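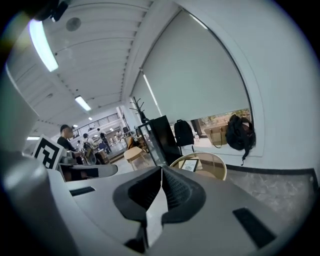 How much space should be left between people who work standing up in the same room?

tronley_annex
Several of us share one workroom and do most of the work on our feet. Chairs get pushed wherever there is a gap, and people turn around into each other. I need a spacing figure I can mark on the floor before the room is rearranged in October. The work is light assembly and checking, both arms forward at waist height, nothing heavy.

Paredes3214
Leave 72 inches center to center between neighbors standing side by side, and the same again behind anyone whose back faces a walkway. Measure from where the feet are during normal work. The edge of the table is a poor reference point, as tall people stand further back from it.

The figure breaks down as follows. A person with one arm bent takes up more width than the shoulders do, and the elbow is what the neighbor runs into. Add room for that person to turn and step away without looking first. What remains is a small margin for bags, cables and chairs that were not put back.

If the room can't give you 72 inches everywhere, keep it behind people and give some up at the sides. A person can see a neighbor coming from the side. Contact from behind is harder to avoid, particularly when someone is carrying a box.

Mark the positions with floor tape and work with them for 2 weeks before moving any furniture. We moved the tables first and had to move them twice more.

zir_bench
Agree with the above on going by the feet. One addition on chairs: give each one a marked parking spot against a wall. A chair left behind a standing person is the thing they will back into. We had 9 chairs in a room where most of the work was done standing. We took out all but a few and the complaints about space mostly stopped, with no change to the layout.

Check the base as well as the back. A five-arm base on casters sticks out further than the seat and is easy to miss when measuring. We use the Ziretel stools now, which slide under the table completely. They are not comfortable for long periods.

grovell_user
we just put tape down and told people to stay in their squares. works ok

tronley_annex
Thanks. I measured in the afternoon and the side spacing is close to what was suggested, but the walkway is well short of it. Will park the chairs on the long wall, tape the positions and see how that goes - the tables can wait.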